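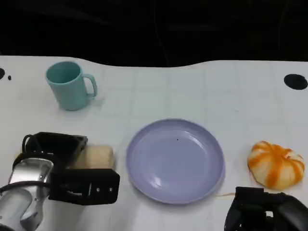
【1】朝食の歴史をたどる連続投稿
リルベルグ生活文化館です。2022年11月12日(土)より、企画展「朝の食卓 働く町の一日のはじまり」を開催いたします。開幕にあわせ、本展の背景となる当地の朝食の歴史について、調査の成果を連続投稿でご紹介します。

【2】調査の経緯
本展は、当館が進めてきた朝食に関する聞き取り調査をもとに構成しました。対象は旧市街、川沿いのケッターニ地区、ラトットブリッジの橋詰周辺にお住まいの方々です。寄せられた回答は1,000件を超えました。ご協力くださった皆様に厚く御礼申し上げます。

【3】「朝食」という語
当地の古い家計簿には「朝食」という項目がほとんど現れません。代わりに用いられるのは「出がけ」「一番」「火入れ」などの語です。いずれも食事の内容よりも、仕事に向かう時刻やかまどに火を入れる作業に結びついた呼び名でした。

【4】火入れについて
「火入れ」は、前夜の灰に埋めた炭を起こし、湯を沸かすまでの一連の作業を指します。ケッターニ地区では、湯が沸く前に冷えた粥を口にする習慣があり、これを「先の火入れ」と呼び分けていました。この呼び分けを記憶している方は、今回の調査でもごくわずかでした。

【5】橋の開通と朝の時間
ラトットブリッジの開通により、対岸の織物工場へ歩いて通うことが可能になりました。渡し舟の時代には、朝の時間は舟の出る時刻に従っていました。開通後は工場の始業の鐘が基準となり、家々の起床時刻も徐々にそろっていったことが日記類から読み取れます。

【6】鐘の記録
工場の守衛日誌が残っており、始業の鐘を鳴らした時刻と遅刻者の人数が記されています。冬季は遅刻が増え、備考欄には「霧」の一字が並びます。日誌は展示室の入口付近に置き、複製版を手に取ってご覧いただけるようにしました。原本は状態を考慮し、会期中に頁を替えて公開します。

【7】立って食べる朝
座って朝食をとる習慣は、当地では比較的新しいものと考えられます。聞き取りでは「父が朝に座っているのを見たことがない」という趣旨の回答が複数ありました。台所の窓辺や戸口が食事の場となり、子どもだけが上がり框に腰を下ろしたという証言もございます。

【8】粥の種類
粥は大麦、燕麦、雑穀の順に記録が多く見られます。塩味が基本で、甘くするのは病人のいる家か祝いの日に限られていたようです。山側の集落では、前日の豆の煮汁で炊いた粥を「色粥」と呼びました。呼称の範囲については、なお調査を続けております。

【9】パン焼き窯の共同利用
ケッターニ地区には共同の窯があり、各戸が順番に使用していました。使用順を記した板が保存されており、家名の横に刻み目がつけられています。刻み目が焼いた回数を示すのか、薪の供出量を示すのかは定まっていません。展示では両方の解釈を併記しました。

【10】硬くなったパンの扱い
窯の順番が回ってくるまでの間、パンは日ごとに硬くなります。湯や薄い汁に浸す、刻んで粥に加える、薄く切って炭火であぶるなど、食べ方は焼いてからの日数によって変わりました。料理名よりも「二日目」「五日目」といった日数の呼び名が残っている点は、この地域の特色です。

【11】茶と代用の飲み物
茶葉は長く高価な品でした。家計簿には、煎った大麦、乾かした林檎の皮、菊苦菜の根などが代わりに記されています。来客用の茶は別の缶に収め、家の者の飲む分とは分けていました。缶の鍵を誰が持つかをめぐる記述が、ある商家の書簡に繰り返し現れます。

【12】牛乳配達の始まり
牛乳の戸別配達は、まず旧市街の坂の下側で始まりました。坂の上の家では、坂下の商店まで受け取りに出る必要があり、その役目は多くの場合子どもに任されていました。聞き取りでは、帰り道にこぼした分をどう言い訳したかという話が数多く寄せられています。

【13】ニルカンスの朝市
ニルカンス広場の朝市は、夜勤明けの労働者に温かい食事を出す屋台から始まったと伝えられています。許可の記録では、屋台の数は当初6軒でした。販売品目は汁物と焼いた根菜に限られ、酒類は認められていません。この規則は何度か改定の請願が出されています。

【14】請願書の内容
請願書には、冬の朝に体を温めるものを求める声が率直に記されています。市の返答は丁重ですが、結論は毎回変わりませんでした。展示では請願書と返答を時代順に並べています。筆跡や紙質の変化も、あわせてご覧ください。

【15】学校と朝食
学校給食が始まる以前、一部の学校では登校した児童に温かい汁を配っていました。費用は地域の寄付によるもので、ある年の会計簿には39人分の支出が記載されています。汁の具は季節の野菜と豆が中心で、肉の記載は年末の一度だけでした。

【16】作文に見る朝
同じ学校に残る児童の作文には、朝の様子が細かく書かれています。妹の髪を編んでから食べる、犬に先にやる、母は食べずに出かけるなど、大人の記録には現れない順序が分かります。作文は氏名を伏せたうえで、書き起こしを掲示しております。

【17】ラジオのある食卓
ラジオの普及は、朝の食卓に時報と天気をもたらしました。放送が終わるまで席を立たない家と、時報とともに家を出る家とがあり、同じ通りでも習慣は異なります。展示室の一角では、聞き取りの音声を受話器でお聴きいただけます。

【18】戦後の変化
戦後は食卓と椅子の購入が進み、家族がそろって座る朝食が広報誌などで推奨されました。一方で交替勤務の家庭では、全員がそろう朝はまれでした。鍋を布で包んで保温し、起きた者から順に食べる方法が長く続いたことも、今回の調査で確認されています。

【19】名称の残る料理
「橋詰焼き」は、薄く切ったパンに塩漬けの玉葱をのせてあぶったもので、現在もラトットブリッジ周辺のご家庭で作られています。玉葱を漬ける期間や、酢を加えるかどうかは家ごとに異なります。本展では特定の作り方を標準とはせず、寄せられた作り方をそのまま紹介しました。

【20】夏の事前講座について
7月に実施した事前講座では、家計簿の読み方を取り上げました。単位や略記の一覧表を希望する声を多くいただきましたので、会期中は受付で配布いたします。前回の表で欠けていた穀物の容量単位を補っております。

【21】資料の取り扱い
出品資料の多くは個人の方からお預かりしたものです。展示室内での撮影は、掲示のある場所を除き可能ですが、書簡と日記の撮影はご遠慮ください。フラッシュと三脚はご使用になれません。

【22】観覧のご案内
観覧料は一般700円、中学生以下は無料です。会場は当館二階の企画展示室、休館日は月曜日です。階段の利用が難しい方は、一階受付にお申し出いただければ昇降機へご案内します。車椅子の貸し出しもございます。

【23】図録について
図録には、展示に収めきれなかった聞き取りの抜粋と、共同窯の板の実測図を収録しました。なお、初版の参考文献欄で地区名の表記に誤りがあり、訂正紙を挟み込んでおります。訂正紙のないものをお持ちの方は、受付までお知らせください。

【24】情報提供のお願い
当館では、朝食に関する写真、帳簿、献立の書き付けなどの情報を引き続き募集しています。とくにケッターニ地区の共同窯が使われなくなった時期について、手がかりが不足しています。断片的な記憶でも差し支えありません。郵送または窓口にて承ります。

【25】次回の投稿
次回は、ニルカンス広場の屋台で使われた木札を取り上げ、品書きの変遷をご紹介する予定です。ご質問は本投稿への返信でもお受けいたしますが、個別の鑑定や評価額に関するお問い合わせにはお答えしておりません。あらかじめご了承ください。
リルベルグ生活文化館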